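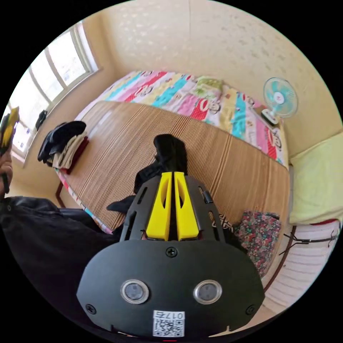

Ticket: WLAN bricht im Schlafzimmer ständig ab
Gerät: Florkell Router mit Kallio Repeater
Anbieter: Wito, Tarif mit 200 Mbit
Standort: Brastau
Status: in Bearbeitung

Hallo zusammen,

ich mache jetzt doch ein richtiges Ticket auf, weil ich am Telefon zweimal aus der Warteschleife geflogen bin und beim dritten Versuch keine Lust mehr auf die Panflöte hatte. Also: Unser Router steht im Flur auf dem Schuhschrank, dort kommt die Leitung aus der Wand und da kann er auch nicht weg. Im Flur und in der Küche läuft alles prima, Filme, Videotelefonie, alles schnell. Nur im Schlafzimmer ist es ein Trauerspiel! Das Handy zeigt volle Balken, und trotzdem lädt keine Seite. Nach einer Weile geht es wieder, dann hängt es wieder, und am schlimmsten ist es abends.

Angefangen hat das Ganze im Februar, kurz nach dem letzten Update. Ob das zusammenhängt, weiß ich nicht, ich schreib's nur dazu.

Was ich schon probiert hatte, bevor ich das Ticket aufgemacht habe:
Router aus und wieder an (natürlich)
Repeater zurückgesetzt und neu angelernt
anderes Netzteil am Repeater
Handy vergessen lassen, dass es das WLAN gibt, und neu verbunden
Tür auf, Tür zu

Mit offener Tür war es einen Abend lang besser, am nächsten dann wieder nicht. Daraus werde ich nicht schlau.

Antwort Support:
Vielen Dank für Ihre Meldung. Bitte trennen Sie den Repeater testweise vom Strom und beobachten Sie, ob die Abbrüche auch bei direkter Verbindung zum Router auftreten. Notieren Sie bitte die Uhrzeiten.

Nachtrag von mir:

So, Repeater gezogen, einen Abend lang ohne. Und siehe da, das WLAN ist zwar langsam, aber es bleibt! Kein einziger Abbruch zwischen 19 Uhr und dem Schlafengehen. Filme gucken kann man damit nicht, Nachrichten schreiben schon. Am nächsten Abend den Repeater wieder rein, und um 20:15 Uhr war Schluss, dann wieder um 20:40 Uhr, danach habe ich aufgehört zu schreiben und ein Buch gelesen. Für mich klingt das sehr nach dem Repeater oder nach der Art, wie die beiden miteinander reden. 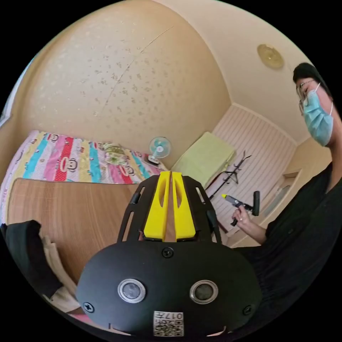 Danach habe ich mir die Signalstärke genauer vorgenommen und bin mit der Kallio-App im Schlafzimmer herumgelaufen. An der Tür ist der Wert gut, in der Mitte vom Zimmer auch noch. Richtig mies wird es erst auf dem Bett, und leider will ich ja genau da liegen und meine Serie sehen. Ich dachte kurz, es liegt vielleicht am Bettzeug, und habe die Bambusmatte und die bunte Streifendecke mit den Affengesichtern einmal komplett runtergeräumt (ja, ich weiß!). Hat null geändert. Matte wieder drauf, Decke wieder drauf, Wert derselbe. Am Kopfende zeigt die App übrigens plötzlich ein anderes Funkband an als am Fußende, und jedes Mal, wenn ich mich umdrehe, springt sie hin und her. Kann das sein, dass der Repeater mein Handy dauernd von 5 GHz auf das andere Band schubst und wieder zurück?

Antwort Support:
Ihre Beobachtung ist hilfreich. Bitte deaktivieren Sie im Menü des Repeaters unter Funk die Option Automatische Bandwahl und vergeben Sie für beide Bänder unterschiedliche Namen. Verbinden Sie Ihr Endgerät anschließend nur mit einem der Netze. Bitte teilen Sie uns außerdem mit, welche Firmware auf dem Router installiert ist.

Nachtrag von mir:

Bandwahl ist aus, das hat ein bisschen gedauert, der Menüpunkt heißt bei mir nämlich nicht Funk, sondern Drahtlos und versteckt sich unter Erweitert. Vielleicht könnt ihr das in der Anleitung mal anpassen. Die Netze heißen jetzt Schlafzimmer schnell und Schlafzimmer weit, da war ich nicht besonders kreativ. Firmware steht laut Anzeige auf "aktuell", eine Nummer finde ich nirgends. Wo muss ich da gucken?

Erster Abend mit dem weiten Netz: kein Abbruch. Mit dem schnellen Netz gab es genau einen, gegen Ende der Folge, aber der war kurz und das Handy hat sich allein wieder gefangen. Das ist schon mal ein riesiger Unterschied!

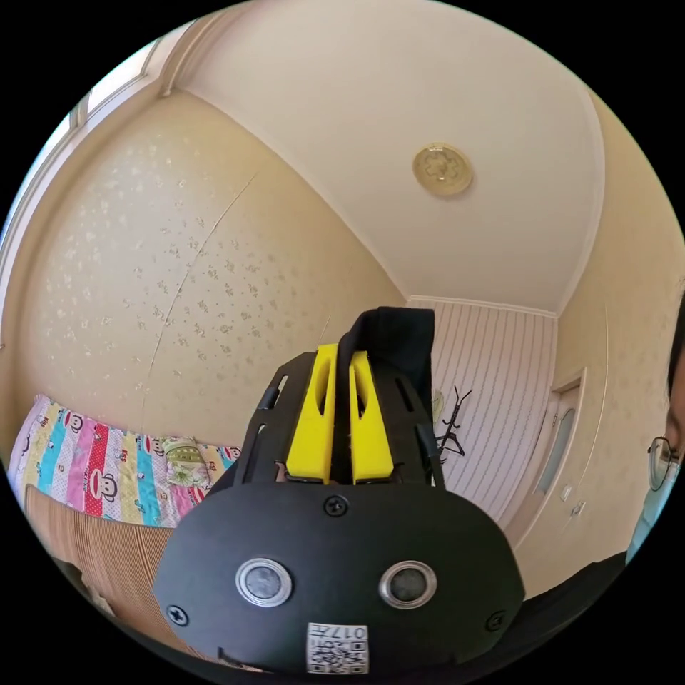
Was noch offen ist: der Platz für den Repeater. Er steckt im Moment in der Steckdose neben der Kommode, ziemlich weit unten, und ich habe gelesen, dass er lieber auf halber Strecke zum Router sitzen soll. Auf halber Strecke ist bei uns der Türrahmen. Im Flur gäbe es noch eine Steckdose, die braucht aber der Staubsauger, und ein Verlängerungskabel quer über den Boden möchte ich nicht, da fällt garantiert jemand drüber (also ich). Reicht es, wenn ich den Repeater mit einem kurzen Kabel höher setze, oder bringt das nichts?

Antwort Support:
Eine erhöhte Position kann den Empfang verbessern. Die Firmwarenummer finden Sie auf der Startseite des Routers ganz unten. Sollte sie mit einer 2 beginnen, spielen Sie bitte das Update über den Link in Ihrem Kundenkonto manuell ein.

Nachtrag von mir:

Gefunden, sie beginnt mit 2. Der Router behauptet also, er sei aktuell, und ist es gar nicht. Das Update lade ich heute Abend herunter und spiele es nach 22 Uhr ein, wenn keiner mehr was vom Internet will. Den Repeater setze ich am selben Abend höher und melde mich dann mit den neuen Werten aus der App. Bitte lasst das Ticket so lange offen!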